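Roltgate Arts Center open house

We went to the open house at Roltgate in April, mostly to see the calligraphy room. The building used to belong to Tenholm, a paper wholesaler, and it has been classrooms for a few years now. Entry was free, parking was five dollars, and the line at the front desk moved quickly.

The first floor has the pottery studio and a small shop. We skipped the pottery, which was crowded, and took the stairs. There is an elevator at the back, but the sign for it is easy to miss.

The calligraphy room is at the end of the second-floor hall, past the print shop. Beginners practice on water-writing cloth. You dip the brush in plain water, write on the cloth, and the strokes come up dark and then fade as they dry. The cloth is printed with large squares, and each square has dashed lines running through the center and the diagonals to help you place the parts of a character. I had only used paper before, and went through over 200 sheets in one winter class, so I paid attention to this part.

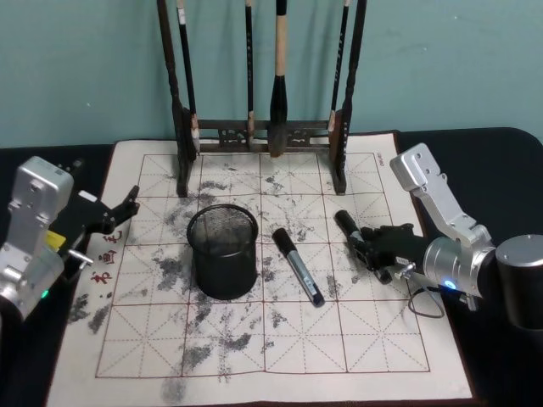
Brushes hang from a rack with the bristles down, so they drain after rinsing. The handout says to start with a medium brush and leave the big one alone for the first few weeks. I tried both anyway. The big one holds a lot of water and my first horizontal stroke ran into the next square. The medium one was easier – still not good, but I could tell what I had written.

The beginner course is 20 hours and costs $200, with the cloth included and brushes on loan. Paper and ink come in during the second half. There is a longer course for $600 that adds seal carving, held in the Bachmann room downstairs. That one was full for summer.

The print shop next door had a Bravero press running and was handing out bookmarks. It was loud, and we stayed only long enough to get two.

Lunch was a sandwich counter in the lobby. Coffee was fine, soup was gone by 12:30. If you go next time, do the upstairs rooms before noon. The hall was packed when we left, and the sign-up sheet for trying the brushes was already onto its second page.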